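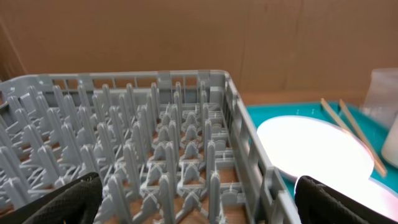 How I compare wrist cameras and finger pads using a dish rack

I get asked a lot how I decide whether a new gripper setup is any good, and people usually expect me to say something about force curves. Nope! I load dishes. A peg-style plate rack is the meanest cheap test I know, and you can set one up on any bench in an afternoon. I've been running mine since March, and this is the version I've settled on after a fair bit of fiddling.

What you need

A two-finger gripper with a small camera at the wrist. A plastic rack with rows of upright pegs. A tray in a color that doesn't match anything else (mine is teal, and I love it), a round white plate, and a couple of thin wooden sticks, chopstick size. I also stand some plain cardboard up behind everything. Before I did that, the camera kept picking up my shelves and the coffee machine and whatever Angus had left on the next bench.

I was comparing two sets of finger pads, the Stomitz textured ones and the smooth Mendine ones, on the same arm with the same controller. Please change only one thing at a time. I swapped the pads and the camera bracket on the same evening once and had to throw out everything I'd recorded.

Step 1: Put the rack down and leave it alone

Rack on one side, tray right next to it, close enough that the arm doesn't have to travel much. I mark the corners of both with tape on the tabletop. Then teach a start position above the rack with the fingers spread apart, and save it. I call mine "home-ish" because I keep nudging it.

Step 2: Look at what the wrist camera sees

Do this before you move a single dish. Open the live view at the start position and check a few things. Can you see both fingertips? You want a bit of each one at the bottom of the picture, so you know where they are when they close. Can you see the pegs clearly? The near ones will go soft and the far ones will look sharper, and that's fine at the start position, but if the pegs you're aiming for are blurry when you get down there, your focus is set too far out.

Then look at the plate. A white plate under a bright lamp is going to blow out, and with my lamp on the right it's practically glowing. You can still find the rim against the teal on the upper left, so I aim for that side. If you want the whole rim, turn the lamp down or drop the exposure until you get it back. I tested both ways, and I'd suggest you do too — a camera that only behaves in perfect light isn't much use to me.

Step 3: The plate run

Pick the plate up by the rim, lift, turn it on edge, and lower it between two rows of pegs. Go slowly. My first try at full speed made a noise that brought Marama in from the hallway.

I do 6 tries per pad set, then swap pads, then do it all again with the plate moved a little. Score it however you like, but write down where it went wrong. "Missed" tells you nothing a week later. "Rim slid while turning" tells you it's the pads, and "came down on top of a peg" usually means the camera or the calibration.

Step 4: The stick run

Lay two sticks on the tray at a slant, with one end near the rack. Ask the gripper to take one and leave the other. This is where the pads really show their differences! The Stomitz pair held a stick without it rolling, while the smooth ones let it twist nearly every time. On plates I had a much harder time choosing between them.

Watch your closing force here. I start at the lowest setting and go up until the stick stays put during the lift. If you leave it at the plate setting you may snap one (ask me how many I've bought).

Step 5: Save the clips

I keep the wrist video for every try, named by pad and try number. Over 500 clips so far, and yes, I need a better drive. When two setups score the same, I play them next to each other and watch the last couple of seconds before contact. That's how Bevan spotted that my left finger was closing a hair ahead of the right.

If you try this with a different gripper, tell me how it goes. I've got an Uzor controller arriving soon and I'll run the same steps on it with the Stomitz pads left on.

— Maxine

Filed under: Grippers & Hands, Bench Tests, How-To
1539 shares | 2 comments

Get new bench posts by email. Enter your address to join the newsletter. Unsubscribe any time.

This site uses cookies to remember your settings. Accept | Manage preferences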